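Product Review: Skeltelora Three-Tier Shoe Rack
Prepared by Soledad Bustamante, Household Goods Desk

The Skeltelora is a freestanding metal rack sold for entryways and small bedrooms. It was assessed over 2 months in ordinary residential use. The Arex and Ondrejka racks reviewed in May served as points of comparison.

Construction

Each tier consists of parallel steel tubes carried between slanted side posts. The chrome-colored finish wiped clean with a damp cloth throughout the period. Chunky slides sit securely on the top tier. The middle tier also accepts flat items such as books, a use the Arex, with its wider tube spacing, did not permit.

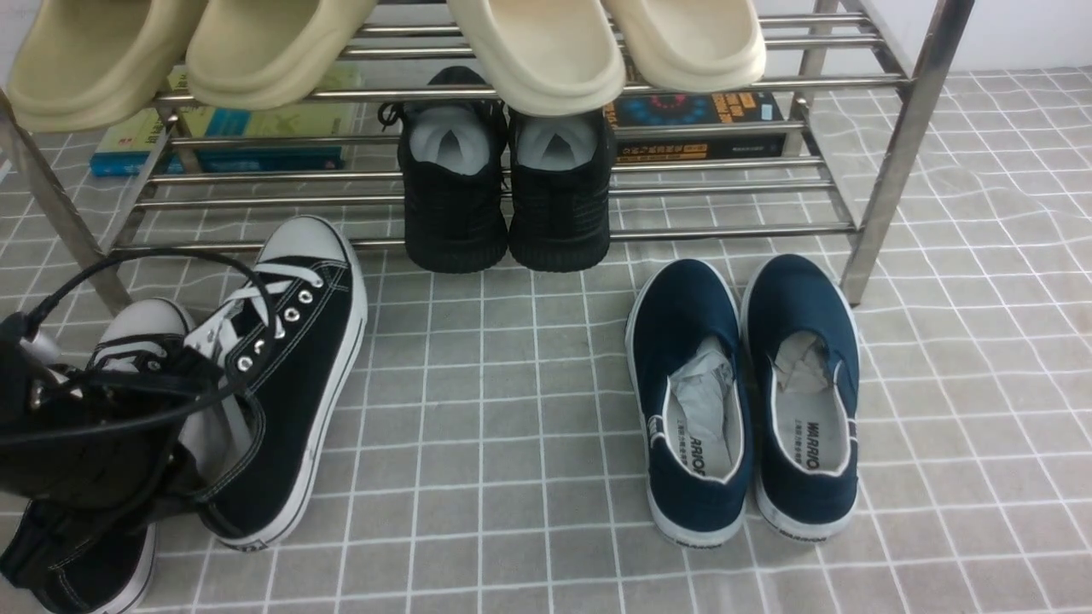 Capacity and Footwear

The lowest tier accommodates thick-soled knit sneakers without difficulty. Canvas low-tops present no problem of height, although loose laces should be tucked in before a pair is shelved, as they catch on the tubes when shoes are withdrawn. The Ondrejka shares this fault.

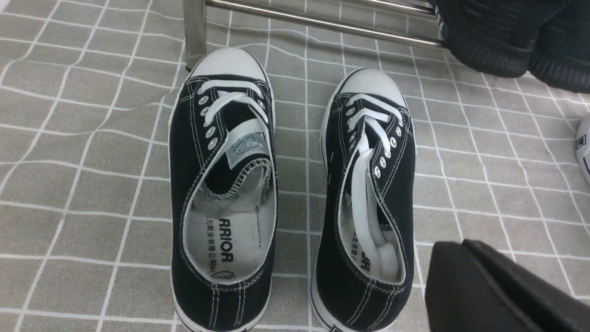
Black canvas sneakers with white laces, beside one leg of the rack.

Access

Shoes in daily use tend to remain on the floor in front of any rack, and the Skeltelora did not change this habit in the test household. Slip-ons with a pull loop at the heel were the most convenient to store and retrieve.

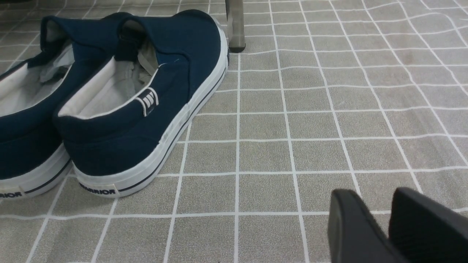 Households with more than one regular wearer may wish to consider the larger Flodau, which offers an additional tier. For a single occupant, the Skeltelora is recommended. Replacement end caps are listed in the manufacturer's catalog under part number 271.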